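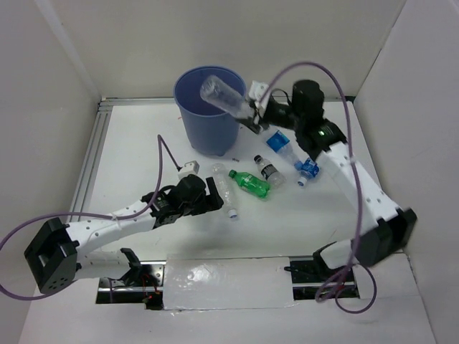
About Us

Hi, and welcome to Branotance! I run this little record label and tape shop out of two rooms above a bakery, and if you've ever bought one of our 7-inches and wondered why the sleeve smelled faintly of cinnamon, well, now you know.

I started Branotance because I had a band, and the band had six songs, and no label we wrote to ever wrote back. (One did, eventually, to say they'd stopped putting out guitar music. We had a clarinet on four of those songs, but okay.) So I borrowed some money from my sister, found a pressing plant that would do a short run, and ordered 302 copies of a record called Ovness. You're supposed to order 300. The plant had two extra come off the line in good shape and asked if I wanted them, and of course I wanted them. I still have number 302 on my wall. Number 301 went to my sister, who doesn't own a turntable.

The band broke up before the boxes came. I sold the records anyway, at shows, out of a backpack, standing next to other people's merch tables until they asked me to move. And what happened was that the other people's bands started asking if I'd put their stuff out too. That's pretty much the whole business plan, even now.

What we put out

Mostly music made by people who live within driving distance. Some of it is loud. A lot of it is really quiet, and I've gotten to like the quiet stuff more as I've gotten older and my knees have stopped enjoying three-hour shows on concrete. We do 7-inch and 12-inch vinyl, cassettes, and downloads for everything. No CDs at the moment, although I get asked for them more every year and I'm starting to weaken.

If you're new here and want a place to begin, I'd go with the Fereo tape. Fereo is a two-person project, just voice and an old organ, recorded in a living room with the windows open. There's a lawn mower on the second track. We talked about cutting it and then we all got attached to it. It's the release I get the most emails about, and people always ask about the mower!

After that, try Hoani, which couldn't be more different: six players, two drummers, lots of yelling in the best way. Their first album for us took forever to finish, and the first test pressing had side A on both sides. I listened to the whole thing before I noticed. I thought it was a bold choice.

How we work with bands

I keep this simple because I've signed bad paperwork myself and I remember how it felt. We don't own your songs. We agree on one record at a time, we write it down on a page and a half, and once the pressing and mailing costs are paid back we split what's left down the middle. You get a box of copies up front to sell at shows, and that money's all yours. If you want to take your next record to a bigger label, go, and please put me on the guest list.

I can't pay big advances. I can't get you on a festival poster. What I'm good at is answering email, nagging printers, and talking to college radio people, who are my favorite people on earth and who still play records by bands they've never heard of at two in the afternoon. If a station near you has played something of ours, drop them a note and tell them you liked it.

The shop

The front room is the shop. We stock all our own releases plus a few crates from other small labels, and there's a used section that's mostly jazz and country and whatever came out of my uncle's basement. There's one listening station with one pair of headphones, so be nice and share. Stairs only, sorry. If the stairs are a problem, call ahead and I'll bring a crate down to the bakery and you can flip through it with a coffee, which a couple of our regulars prefer anyway.

Once a year, in May, we do a free afternoon of music in the parking lot out back. The bakery makes too many rolls, somebody runs an extension cord out the window, and everyone who has a record out with us that year gets a short set. Last year's rained out halfway through and Hoani played their second half in the stairwell. I've never heard anything so loud in my life.

Sending us music

Yes please! Email a link, tell me where you're from and what you'd like to happen with the music. You don't need a press photo or a bio. I listen to everything, but I'm slow, so if it's been six weeks feel free to poke me. We can only do a handful of releases a year, and most of what I turn down I turn down because of money and hours, and I know that's annoying to hear. Please don't mail a master tape. Somebody did that once and I didn't sleep until I'd mailed it back.

Orders and mail

I pack everything myself, usually in the evening. Records go out in stiff mailers with the disc outside the sleeve so you don't get seam splits. Tapes go in padded envelopes. If something shows up bent or cracked, send me a picture and I'll replace it if I've got one left. We also have a paper newsletter, one sheet folded in half, and it's up to 800 subscribers now, which is a lot of stamps to lick (they're the sticky kind, but it feels like licking). It's free in the US. Just put your address in the order notes and write "newsletter."

Page last updated 27 March 2023, when I finally took down the part about the old mailing address. If you sent something there, try me again.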